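The Wurklow Toy Library will bring its collection of building blocks back into lending in September, after a summer spent sorting, matching and repacking the sets held in its store at Sheehan Hall.

Over 800 pieces have been gone through by members of the library's collections group, led by Áine Brennan. Many of the sets had become mixed over years of borrowing, and several had been withdrawn from the catalogue until their contents could be checked against the original lists.

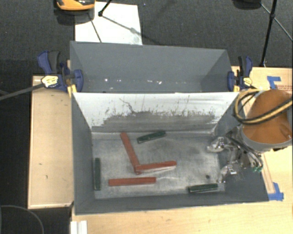
*By Keabetswe Radebe, Library Correspondent*

Sorting has been carried out in grey bins, with long red blocks and shorter green ones among the pieces handled. The bins show the scuffs and scratches of long service and will remain in use for the present. New storage is to be considered as part of next year's budget.

Eleven sets have been passed as complete and will be available to all members. A further five are short of pieces and will be kept at the hall for use during the morning play sessions – they will not be lent out. Loose blocks that match no listed set are to be offered to local nurseries.

"Families have asked for the blocks more than for anything else on our shelves," said Ms Brennan. "We are pleased to be able to lend them again, and we would ask borrowers to check the contents card before each return."

The library has lent toys and games to households in Wurklow since 1933. Block sets may be borrowed for three weeks and renewed once, provided that no other member has reserved them. Members who still hold stray pieces at home are invited to hand them in at the front desk, where Younes Naciri will receive them. No charge will be made for late returns of this kind.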